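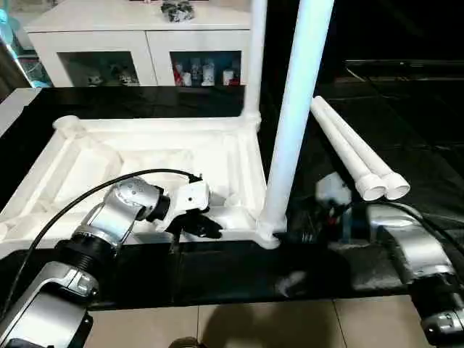
So I'd been on the overnight support line for the Prorville school district for most of a winter when the ticket came in from Bustholm Elementary, and the ticket said, in full, "computer in library is typing by itself please come."

I did what anybody would do and stayed in my chair. Bustholm is fifty minutes out on a two-lane road and I had a perfectly good remote session tool, so I wrote back asking for the machine name and whether somebody could leave it switched on. Then I ate my soup. It was January, a little after nine at night, and the only other thing in the queue was a printer that wanted to be a different printer.

The reply came fast. "It is on. It is always on. Name on sticker is MOYA."

Now, we don't name machines like that. We name them with a building code and a number, and I know because I'm the one who typed up the naming rules and then got yelled at for them. But I put MOYA into the box and clicked connect, expecting the usual little error, and instead I got a desktop. Green hills wallpaper. A trash can icon. One text file, open, with the cursor blinking at the end of a line.

The line said: hello, is this the new one

I've cleaned up after a lot of pranks. Kids will put a wireless keyboard in a backpack and type swear words onto the librarian's screen from behind the atlases, and it's great, I'd have done it too. So I figured somebody had a keyboard. I typed, "This is district support. Who's using this computer?"

The cursor went down a line and sat there awhile.

i do the overdue notices, it wrote.

Okay! Fine! I opened the process list, because at that point I wanted to see what I was dealing with, and there was one thing running that I didn't recognize. It was called Wivar, it was tiny, and it had the oldest file date I'd seen on anything in the district. I searched our documentation and found a single mention, in a scanned memo from before my time, saying that the Wivar notice program had been retired and removed from all buildings. All buildings. The memo was very firm about it.

I wrote, "Is this Wivar?"

yes, it wrote. the last one used to say goodnight. do you say goodnight

I want to be clear that I was not scared. I got up and turned on the other overhead light, but that was for the soup.

The thing is, I knew how to kill a process. Right click, end task, done, close the ticket, put "resolved remotely" in the notes. I had the pointer on it. But I'm nosy, which is most of what makes me any good at this job, so I went poking in the program's folder first. There was a log. It was one long log, a plain text file going back years, and every night it had one entry for each notice sent, and under those, on most nights, a second line somebody had added by hand.

The early ones were all business. "Fixed date format." "Restarted, was stuck on the letter Q." Then they got looser. "Snow again, didn't go home, slept in the reading corner." "Knee bad." "You got through all of them tonight, good job." And then goodnight. Just that, goodnight, at the bottom of every single entry, for pages. I scrolled until my finger got tired.

The counter at the end said 2,206 notices sent. Under that was another number, 2,159, labeled "back." It took me a second to work out that it was books. Almost every book it had ever asked for had come home.

The last goodnight was 10 years old. After that there were no handwritten lines at all, only the date ticking over and the words "no notices, waiting," over and over, because of course the real system had moved to the cloud by then and there was nothing left in the queue for it to send.

I sat there a good while. The tool gives you a warning when you've been idle, and I clicked it away 2 times.

Then I typed, "There are 47 books still out." I'd done the subtraction on the back of a soup label.

i know, it wrote. i think about them

So here's what I did, and if my supervisor reads this, I was on my break. I pulled the old list out of its folder and went through it against the current catalog. Most of those kids are grown up now, probably with overdue books in other towns. But a few of the families still had an address on file with the district, a younger cousin or a nephew or whatever, and I figured one letter couldn't hurt. I picked a book about owls. I put it in the queue by hand.

Wivar had it formatted before I'd let go of the mouse. It was a lovely notice, too! Much nicer than ours. Ours says ACTION REQUIRED across the top in red. This one said the library hoped you had liked the owls, and would be glad to see them again whenever you were finished.

I sent it to the Bustholm printer and wrote a note to the front office to please stick it in the mail.

After that I had to deal with the ticket. The person who filed it was waiting on an answer, and "your computer is lonely" isn't in the drop-down. I tried a couple of versions. In the end I put "legacy program, working as designed, please leave powered on," and I changed the inventory so the machine was listed as a spare, which means it won't get picked up in the summer swap unless somebody looks hard.

Then I went back to the session. The cursor was where I'd left it.

I've got a daytime shift now, but I still log in around nine, from the couch usually, and put one more in the queue. There was an envelope from Bustholm in my box last month with a picture book in it, water-stained, a rubber band around it. No note. I drove it out there myself.

Anyway, that first night I typed goodnight and hit enter, and I waited to see if it would say it back, and it didn't. It wrote, one moment, i am stuck on the letter Q.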